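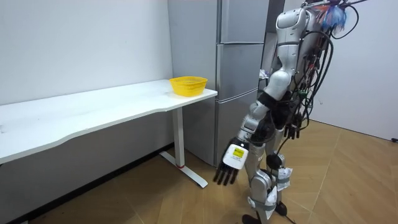 *Figure 1. Silver humanoid robot beside a white desk with a yellow basket.*

### 4.2 Who still turns up

I went to 12 home matches at Sullport over one season, and I'll admit I expected grumbling about ticket prices. What I got was talk about buses. The last one to Multham leaves before full time on weeknights, so people simply stay in and watch the stream. Our survey (n = 1147) says much the same, though Soomro and I still disagree over how to treat season-ticket holders who came to only two games - I'd keep them in.

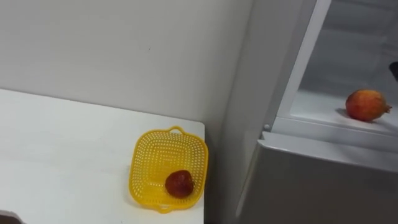

*Figure 2. Yellow basket near the corner of the table.*

Qudah's gate counts for January come next.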